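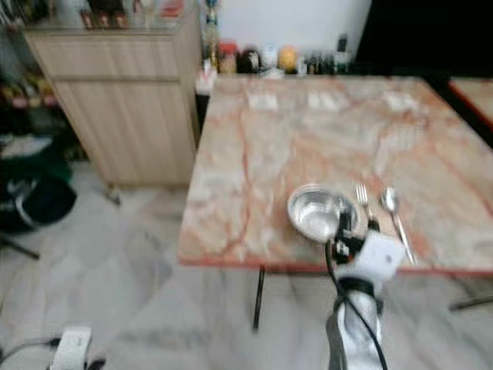 What did we want to find out?

How many demonstrations a robot arm needs before it can grip a bowl by the rim and lift it off a table, and whether blurred camera frames should be kept in the training data or thrown away.

Project report, 7 May 2020
Tyyne Vainio and Máté Nyitrai
Supervisor: Raimo Rautiainen

Background

Last year's group in the Skerance project trained an arm to pick up blocks. Blocks are easy to see and easy to hold. Tableware is harder. Polished steel reflects whatever is near it, a shallow bowl offers only a thin edge to grip, and a fork or spoon lying next to it can get in the way. We took over their control program, which is called Gape, and changed the part that decides when the jaw closes.

Method

We recorded 300 demonstrations. In each one a person guided the arm to the bowl, closed the gripper on the rim and lifted. Máté did most of the guiding and Tyyne checked the recordings. The camera at the head of the robot saved pictures the whole time, together with the joint angles and the state of the jaw.

Before each demonstration we moved the bowl to a new spot. Cutlery was laid to the right of it in most of the recordings. We did not change the table or clear the shelves behind it, as we wanted the background to look like an ordinary room.

Many frames were blurred by movement. We therefore trained 2 models on the same demonstrations:

Model A used every frame.
Model B used only the frames that passed a sharpness test.

The sharpness limit was set by hand. Hilkka Väisänen sorted a sample of frames into usable and unusable without seeing the test values, and we picked the limit that agreed best with her sorting.

Each model was then given 30 attempts with the bowl in places it had not been in during training. An attempt counted as a success if the bowl left the table and stayed in the grip for 5 seconds.

Results

Model A succeeded more often than Model B. We had expected the opposite. Looking through the logs, we saw that Model B often stopped short of the rim or closed the jaw too early. The sharpness test had removed most of the frames from the fast part of the approach, so the model had little to learn from between the start position and the last stretch above the bowl.

Model A had a different fault. It sometimes came down too far to the right, on the side where the cutlery was, and pushed the spoon. These attempts were counted as failures even when the bowl was lifted afterwards.

With fewer demonstrations both models got worse, Model B much more quickly.

Sources of error

We used one bowl and one type of table. The daylight changed during testing and we did not record it. Andor Tóth pointed out that the attempts with Model A were all run first, and a fair test would have mixed the order. We agree, and the comparison should be repeated that way.

Further work

The arm is free again in July. We plan to rerun the test in mixed order and add a third model that keeps the blurred frames but gives them less weight. The recordings and the changed version of Gape are stored in the Skerance project folder.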